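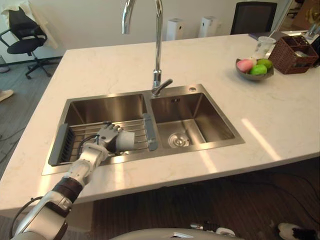

Grirkik Heritage Fund
Progress Report: Royal Wedding Dress Exhibition
Prepared by Rigoberto Puma, Project Lead

Work on the exhibition has moved ahead as planned during this reporting period. Eight of the gowns on the approved list are now under signed loan agreements. The remaining 2 requests, both for bridesmaids' dresses, are still with the lenders' legal advisers, and we expect replies in March.

The Asoter Gallery has confirmed the east rooms for the full run. Light levels were tested with the blinds closed and met the lenders' conditions. Gruber has delivered the first display cases — the veil case was returned for a new door seal and will be billed only once accepted.

Text panels for the sections on guest lists, wedding cakes and balcony appearances have been drafted. The panel on tiaras was held back after one lender asked to review the wording on ownership. We have agreed to this request.

Spending remains within the approved budget. Insurance costs rose with the added loan of a court train, and we have moved funds from the print advertising line to cover the difference. No further grant money is requested.

In the next period we will complete the Dustano audio guide, schedule the couriers and submit the final floor plan for the Fund's approval.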